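Bed and Pillow Care: Frequently Asked Questions

Last updated September 15, 2024

How often should I change my sheets?
Once a week works for most people. If you sleep alone, shower at night and keep pets off the bed, you can go two weeks. Pillowcases get dirty faster than sheets, so change those every three or four days if you have oily skin.

How often should pillows be washed?
Twice a year for most synthetic and down pillows. Check the tag first. Foam pillows should not go in the washer at all. Wipe them with a damp cloth and let them air out flat.

What size sheet do I need for a thick mattress?
Measure from the top seam to the bottom seam. Our standard Drirnex fitted sheet fits mattresses up to 14 inches deep. Anything over that needs the deep pocket version. If you use a topper, include it in the measurement.

Why do white sheets turn gray or yellow?
Yellowing usually comes from body oil and lotion. Graying is more often too much detergent left in the fabric. Use half the amount you normally would and run a second rinse.

How do I get the pillow to sit straight at the head of the bed?
Pull the sheet flat first. Then take the pillow by its near edge, one hold on the left and one on the right, and shift it until it is square with the mattress. Finish by smoothing the top with a flat hand. 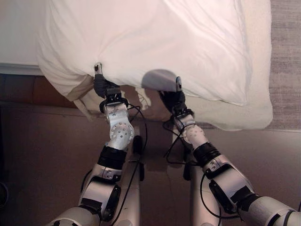
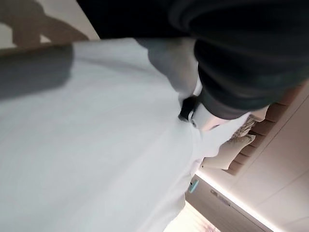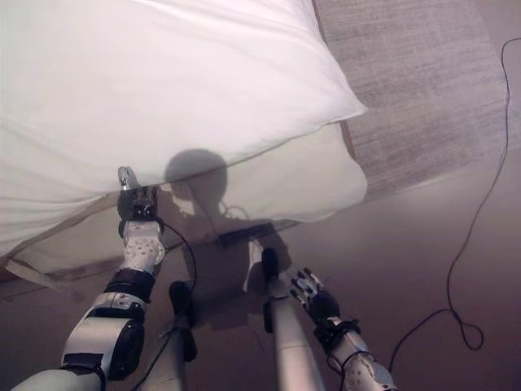 Nesodeo Home Store, Bedding Department

Do I have to iron pillowcases?
No. Take them out of the dryer while they are slightly damp and pull them over the pillow right away. Most of the creases will relax overnight. If you want them crisp, iron on the cotton setting from the hem toward the closed end.

Can I wash dark blankets with white sheets?
Keep them apart. Dark fabric sheds lint and can bleed dye for the first several washes. The Uteck throw in charcoal should be washed alone the first two times, in cold water.

How do I clean a padded headboard?
Vacuum it once a month with the brush attachment. On a headboard with vertical channels, run the crevice tool down each seam, where dust collects. For a spot, use a white cloth with cool water and a drop of dish soap, and blot. Do not scrub or soak it.

My fitted sheet keeps popping off. What can I do?
Check that the long side of the sheet is on the long side of the bed. If it is, the elastic may be worn out. Sheet straps will hold it for a while, but a sheet with tired elastic should be replaced.

Do you take back opened bedding?
Unopened bedding can be returned within 54 days with a receipt. Opened sheets and pillows can only be exchanged if there is a defect. Write to Themis Xenos at the bedding desk and include your order number.

Do you still carry Koutsoukos pillow protectors?
Yes, in standard and queen. The king size sold out in May and has not been restocked.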